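Research article | Household Waste and Reuse

4. Disused cables and cords in the home

4.1 Scope and returns

The questionnaire was posted to 2,000 addresses in the Gevomgate collection area, and 496 usable forms came back. Forms were treated as usable if the sections on storage and on disposal had both been filled in, even where the section on purchase was blank. Flats are under-represented among the returns. The weighting described in Section 3 corrects for this in part, but shared entrances made second delivery of the form difficult and the correction should be read with care.

For the purposes of this section, a disused cable is any lead, cord or length of flexible wire that has not been connected to anything in the previous twelve months and that the household still keeps. Wiring fixed to the building was left out. So were the leads of appliances kept in their original boxes, which were recorded under the appliance.

4.2 Where cables are kept

Kitchen drawers and hall cupboards were named far more often than lofts or garages. This differs from the pattern for disused appliances, where the loft was the usual place. Cables are small, and the decision to keep one is often put off at the moment a device is replaced, so the lead goes into whatever drawer is nearest. In many homes the same drawer also held batteries, fuses and spare keys.

Respondents were asked to tick one of three states for their largest store: coiled and tied, coiled but not tied, or mixed together. The third was the most common answer in every age group. Thin leads were described as harder to keep apart than mains leads. A thin lead bends under its own weight and passes easily through a loop in its neighbour, so that drawing one end out tends to tighten the rest. Figure 3 shows thin cables in the third state.

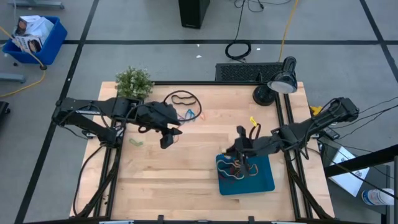 Figure 3. Tangled thin cables in orange, tan, red and black.

Colour gave limited help in telling leads apart. Most stored leads were reported as black, white or grey. Where a household had brighter leads, these were found sooner, but the respondent was no more likely to know what they were for. Labels were rare. Those respondents who did label their leads generally did so at the plug end, which is the end most likely to be buried.

4.3 Reasons for keeping

The reason most often given was that the cable might be needed later. Fewer respondents said that they did not know how to dispose of it, and fewer again mentioned the value of the copper. Only a small group reported having used a stored cable in the past year, and within this group the item used was nearly always a charging lead or an extension lead.

Respondents in the Lutetti district, where small electrical items are collected from the kerb, held smaller stores than those in Plenanari, where they must be taken to a site. The gap narrows when house size is taken into account. It does not close. Distance to the site had no clear effect within Plenanari itself, which suggests that the need to make a separate trip matters more than its length.

4.4 Ties and straps

Loose ties, clips and straps were recorded separately. They are often thrown in with the cables and add to the sorting work later. Wire twists were the most common type, followed by rubber bands and fabric straps. Rubber bands were often reported as perished. A flat strap keeps some of the curl of the bundle it once held and will not lie straight when put down, so it catches readily on plugs and on other straps. Households that kept their ties in a separate container were also those most likely to report coiled and tied storage, although the direction of this link cannot be settled from the form.

The Kurian sorting trial, run over July, treated straps as a contaminant. Batches of 300 g were sorted by hand on a bench, and straps were removed before the copper-bearing fraction was weighed. Sorting time rose with the share of thin leads in the batch and was little affected by its total length. Batches that arrived already coiled were quicker to sort, even where the coils had been made carelessly. 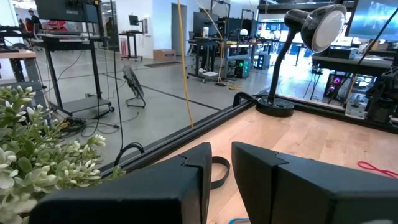
4.5 Limits of the data

Store size was estimated by the respondent against a printed scale of bag volumes, the largest being marked "fills a carrier bag or more". No upper limit was given. A few very large stores are therefore recorded in the same class as moderate ones, and the district totals in Table 6 are likely to be low. A follow-up weighing of about 1,000 bags would be needed to turn the volume classes into mass with useful precision.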